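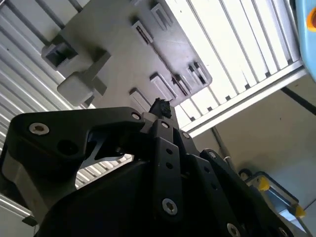
1/ Countersunk hex socket screws: notes on getting them out without ruining the head

Till Ostermann asked for these after drilling out a row of them on a cabinet hinge plate. Short posts, in working order.

2/ The key is smaller than you expect. An M3 countersunk takes a 2 mm key. An M3 cap screw takes a larger one. The flat head has less depth for a socket, so the socket is both narrower and shallower. Most rounded heads I see started with that.

3/ Clean the socket before anything else. Paint, wax and metal dust pack into the bottom and keep the key from seating. A scribe or a dental pick gets it out. Blow it clear and look again.

4/ Check the key. If the corners at the tip are rounded, grind the end back square until you reach full corners. Keep it cool while grinding. If the steel turns blue, grind past the blue.

5/ No ball ends for breaking a screw loose. The ball touches the socket over a small area. Use the plain end to crack it and the ball end to run it out.

6/ The cone is the other half of the problem. A cap screw rubs under a flat face. A countersunk head wedges into its seat, so the same tightening torque gives more friction at the head. Expect it to feel tighter coming out than it did going in.

7/ Penetrating oil needs time. I give it 20 minutes, tap the head squarely with a flat punch, and oil again. The tapping does more than the second coat.

8/ For threadlocker, oil does nothing useful. Heat does. Put a soldering iron tip in the socket and leave it there until the adhesive softens, then turn while it's still hot. Not next to plastic or lacquer.

9/ If the socket is starting to go, stop there. Tap in the nearest slightly oversize Torx bit and turn slowly with steady downward pressure. You get one good try. Throw the screw away afterward.

10/ If that fails, drill the head off. Center punch, then a bit close to the shank diameter, and go only as deep as the head. The cone drops away, the part lifts off, and the stub usually turns out with locking pliers.

11/ Going back in: match the angle. Metric and inch countersinks are cut differently, and a mismatched head bears on a thin ring. It will sit proud or work loose.

12/ A drop of oil on the cone helps next time. If you're working to a torque figure, check whether it's for dry or oiled parts before you do this. The Jander hinge sheet gives dry values only.

13/ I keep 5 spares of each length in the drawer and replace any head that looks marked.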